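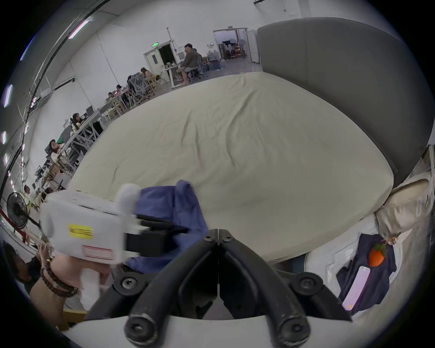 ## Hand-held grippers for recording cloth folding: is the data worth anything before the arm exists?

**posted by pivot_pin_blues** in Home and Shared Shop Builds

I'm building a pair of hand-held grippers from the Zesum plans at our shared shop (Bolger, if anyone here is a member). White housings, black fingers, a trigger for your own hand and a camera mount over the top. You hold one in each hand, do a chore, and the footage plus finger opening gets saved. Later you're supposed to be able to train an arm on it.

The arm is a Brimico kit that is still mostly a box of parts. The plan was to collect first and build the arm second, on the theory that the grippers are the cheap half. We've been practicing on a blue cloth on a bed with a fitted sheet, which sounded like the easy starter task. It isn't.

What I'm seeing so far:

- Picking up the cloth by a fold in the middle is fine. Picking up one layer at a corner is a coin toss. Half the time the fingers pinch the sheet too, and the sheet comes along for the ride.
- The fingers have developed side play. If I tighten the pivot screws enough to kill it, the trigger gets stiff and the fingers don't open all the way when I let go.
- The opening value in the log doesn't come back to the same number when the fingers are closed. It wanders over a session and I can't tell if it's the sensor or the linkage.

The Zesum page says their sample set was 3,175 recordings and that this was "plenty for household folding." There's no breakdown of how many were thrown out, how many different cloths, or what the arm did with any of it. The video has one towel and one very clean table. I have seen enough hobby robot videos to wonder how many takes that took.

So, two things. How do I get rid of the slop without making the trigger miserable? And has anybody collected with hand-helds first and then gotten a home-built arm to do the job afterward? I don't mean once, for a clip. I mean on a cloth it hadn't seen, with someone other than the builder setting it down.

I can print parts and I have use of a small lathe. No budget for a different arm.

---

**overtravel**

Mechanical part first, that's the part with an answer.

You're using the screw as both the axle and the clamp. Every time you squeeze, the finger rocks on the threads and chews the hole a little wider, and then tightening it just pinches the plastic stack until it drags. You'll go around in that circle forever. I did it for most of December.

What fixed mine:

1. Take the fingers off and drill the pivot holes out for a metal sleeve. Brass tube is fine. With a lathe you can make something better than tube.
2. Cut the sleeve a hair longer than the finger is thick. Now the screw clamps down on the sleeve and the finger turns freely on the outside.
3. Thin plastic washer on each side of each finger. Nylon, or cut them from the lid of a yogurt tub, I'm serious.
4. Threadlocker on the screws, but the kind that's okay with plastic. The ordinary stuff can crack some prints. Test it on a scrap.

If it still rocks after that, the hole in the housing is the worn one, and you get to do it over on that side.

On the wandering number: close the fingers on a feeler gauge or any flat piece of known thickness, write down the reading, do 100 open-and-close cycles, measure again. If it moved, push the finger sideways by hand and watch the number. Mine moved a lot when pushed, so it was the linkage. If yours only drifts when you leave it sitting, look at the sensor and the wiring. Please don't do what the plans suggest and re-zero in software between takes. That hides the problem in the one place you'll want to find it later.

I ran a sleeved pair for 3,000 cycles on a bench before I trusted them, with a Brarketti gearmotor doing the squeezing and a cardboard cam. The play after that was too small for me to feel. A bench test isn't a person yanking on a bedsheet, so take it for what it's worth.

Corners: put something grippy on the inside of the tips and make the very end narrower. Wide tips on thin fabric will always find the second layer. A thin strip of silicone worked for me until lint got on it. You'll be wiping it between takes.

I've got no opinion on the training half. I never got that far and I'm suspicious of people who say it was easy.

---

**second_shift_solder**

I went through the other half, so take this as one person's results with one arm.

Yes, I collected with hand-helds first. No, I wouldn't do it in that order again.

The trouble was reach. Your own wrist will do things a cheap arm can't. I'd lean over a bed, roll my wrist under, come at a corner from behind, and it all looked lovely on the recording. The arm couldn't get to a good chunk of those poses without hitting its own base or the mattress. I had to throw those out, and they were most of the interesting ones. If I had put even a bare arm on the table first, with no motors, and moved it around by hand, I'd have known which moves to leave out.

I ended up with far fewer usable recordings than Zesum claims. On the cloth I'd recorded with, laid out by me, the arm got a half-fold often enough that I stopped filming it out of excitement. Then I tried 12 attempts with a different dish towel, put down by a friend who hadn't watched me do it. It managed two. One of those I'm being generous about.

Was that the data, the arm, or me? I don't know, and I don't think anyone selling a plan set knows either. I'd ask them for failures. If a page gives you a total and no failure count, treat the total as decoration.

Some cheap things that would have saved me time:

- Mix up the cloth from the start. Different color, different thickness, something that has been through the wash a lot.
- Don't smooth the sheet first every time. Mine were all recorded on a flat surface and the arm got lost on wrinkles.
- Keep the takes where you missed the corner and went back for it. I deleted mine for being ugly. That was dumb.
- Have at least one other person record. You have habits. I always start from the left, apparently.
- Write the gripper's finger version into the file name. Once you put the sleeves in that overtravel is talking about, your old opening values won't line up with the new ones – I'd call everything before the rebuild practice.

I'd also move off the bed for a while. It's soft, so the tips push the sheet down and then come up with it, and a person corrects for that without noticing. A folded blanket on a table is a decent halfway step.

---

**gantry_dad_jokes**

just buy suction cups

---

**pivot_pin_blues** (original poster)

Did the sideways push. The number jumps every time, so it's the linkage, and overtravel gets the check mark. Sleeves are on the lathe tonight.

Suction cups on a woven cloth, sure.

Also clamped the bare Brimico frame to a bench and moved it through the corner pickup by hand. It can't reach under from the far side at all. I've stopped recording until I know what it can do, and I've written to Zesum asking how many takes they discarded. Will post if I get a number back.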